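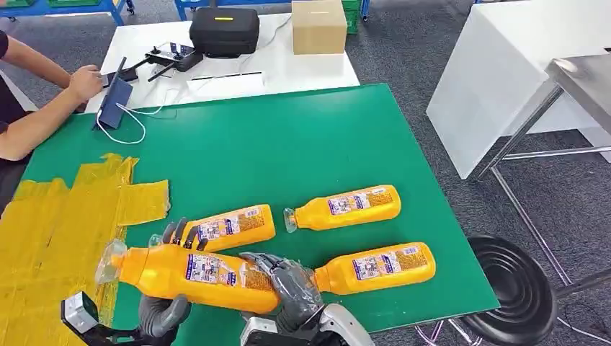

Yellow bottles on the green table, each with its blue-and-white printed label.

Print this page
E-mail this to a friend

2022-05-11

I have never thought hard about a bottle label. The woman I met at Omdale's packing room in Bronovholm thinks about them all day, and within two minutes she had me squinting at one.

"People want to read it," she told me. "I keep saying, look at the little pictures first!" The labels are covered in them, rows of small panels, and the print is tiny (I had left my glasses in the car, so I'll take her word for the rest).

She started there 22 years ago, back when it was still the Abbasi family's place and everything got stuck on by hand. "We did 300 on a good day and I went home with glue in my hair," she said. Did she miss it? "The radio, yes. The glue, no."

What I really wanted to know was why anyone would lay a bottle down to check it. She laughed at me a little. "Stand it up and you see the front, and the front is always fine. Lay it down and roll it, and there's your crooked edge." She likes the necks all going one way too, which she admits is mostly for her own peace of mind.

The green tabletop was her idea. The old one was white and gave her headaches by lunch, and she asked for a change every March until she got it. "Yellow on green, I can see that from the door," she said.

Lately they've taken on a run for Nundik, 20 cases to start, and she was itching to get back to it. I asked if she has any of these bottles at home. "One," she said. "The label's crooked. I couldn't throw it out!"

E-mail this to a friend
Print this page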